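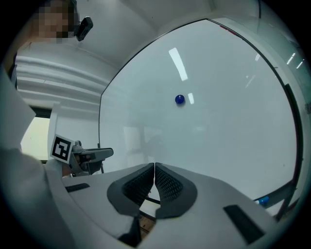 How do you dry soaking wet soccer cleats without ruining them?

Take out the insoles and laces, stuff the shoes with crumpled newspaper, and leave them in a room with moving air, well away from any heater. Change the paper after an hour and again before bed, and most pairs will be ready to wear the next afternoon.

If that's all you came for, go get your newspaper and good luck at practice. If you have a little more time, pour yourself something and stay a while, because after a good many seasons of washing other people's sports gear I have opinions on nearly all of it, and my family stopped listening to them years ago.

Last updated 27 Mar 2025, with a new bit on shin guards.

Getting the mud off first

Our home field is Pollock Park, which sits low beside the creek and spends all of February as something close to soup. So mud is where everything begins at our house. The best thing you can do is bang the cleats together, soles facing, before they ever get in the car. Then they go in an old dishpan that lives in the trunk (any dishpan will do, ours has a crack in one corner and has been fine).

At home, let the mud on the uppers dry if you can stand to. Wet mud smears and gets pushed down into the stitching, while dry mud comes away with a stiff brush in big satisfying flakes. The soles are another matter, and those I do wet, with an old table knife for the packed stuff between the studs and a nail brush after that. Do it outside over the grass! I once did it in the laundry sink and we had a very interesting conversation with a plumber.

For whatever's left, use a bowl of lukewarm water with a small squirt of dish soap and a soft cloth. Wipe, rinse the cloth, wipe again. Please don't put cleats in the washing machine. I know people do, and I know some of them swear by it, but the glue around the toe doesn't care for it, and the drum doesn't care for the studs.

More about drying

Newspaper has gotten hard to come by, I realize. Packing paper from a delivery works nearly as well, and so does a torn-up paper grocery bag if you crumple it and smooth it out a few times to soften it. Paper towels are fine but it feels like stuffing dollar bills in there. Avoid the glossy ad inserts, which hardly soak up a thing.

Leather cleats want slow drying and then a thin coat of conditioner, worked in with your fingers. Go easy. A dab the size of a pea does one shoe. The knit and synthetic kind need nothing at all, just air, and they dry a good deal faster. Whatever they're made of, keep them off the radiator, out of the clothes dryer, and away from the wood stove. My brother-in-law's pair curled up like bacon, and he played the rest of that season in borrowed ones a half size too small.

A fan is wonderful if you have one. I prop the cleats on their sides on a cooling rack (a retired one, I promise) with the little desk fan pointed into the openings.

Grass stains on white shorts

Whoever decided that children should slide across a lawn in white shorts has never met a child or a lawn. Still, here we are.

Start dry. Rub a little liquid laundry detergent straight onto the stain, work it in with an old toothbrush, and leave it for half an hour. Then mix one part white vinegar with two parts cool water, sponge that through, and wash as usual on cold or warm. Rinse the vinegar out well, and never let it near chlorine bleach, as the two together give off fumes you don't want to breathe. Check the shorts in good light before they go in the dryer, because heat sets whatever is left. If you still see green, go around again.

There's a stain bar called Nistum that the lady at Ranier Hardware talked me into for 3 dollars, and I'll admit I've bought it ever since. It smells a bit like a school hallway. I wet it, scrub it on, and leave it while I make dinner.

For mud on shorts, do the opposite of what you feel like doing and leave it alone until it's dry. Shake it off over the porch rail, and then soak.

The smell

Odor lives in three places, if you ask me: the insoles, the shin guards, and the bag. The shoes get blamed for the lot.

Insoles come out after every game and get stood up on the windowsill. Once a week, give them a sprinkle of baking soda overnight and knock it off in the morning. When they've gone flat and shiny they are past helping, and a new pair makes an old shoe feel quite grand.

Shin guards are easy. Wipe the hard shell with soapy water, then hand wash the padded side and the ankle sleeve in the sink with a spoonful of detergent. Squeeze, don't wring. They take a full day to dry, so do it the evening after a game and never the evening before, which I have done, and which leads to a child standing at the back door in damp shin guards giving you a look.

The bag wants turning inside out over the tub. Shake out the gravel, the tape, the granola bar. Wipe it down, hang it by the bottom loop, and leave every zipper open. Keep the wet gear in its own sack on the way home if you can. I use a pillowcase, which goes straight into the wash along with everything that's in it.

Looking after the numbers

Heat-pressed numbers crack and peel when they get hot, so jerseys go in cold, inside out, and hang to dry on a plastic hanger. Skip the fabric softener altogether, since it coats that slick fabric and the sweat won't pass through it anymore. If a corner of a number has started to lift, lay a piece of parchment paper over it and press (don't slide) with a barely warm iron for a few seconds. Try it on a hidden spot first. I melted a 7 into something like a boomerang one year and he had to wear it through the tournament at Skornska.

Keeping the ball right

Wipe it with a damp cloth, no soaking, and dry it before it goes away. Put a drop of silicone oil on the pump needle every time, or a drop of glycerin if that's what's in the cupboard. A dry needle is what tears the valve. Store balls somewhere that doesn't freeze or bake, so neither the shed nor the trunk, and let a little air out at the end of the season. The right pressure is printed by the valve on most of them, in letters so small that I take mine over to the kitchen window and still have to ask someone younger.

Next time I'll get to goalie gloves, which need a page of their own and a good deal of patience.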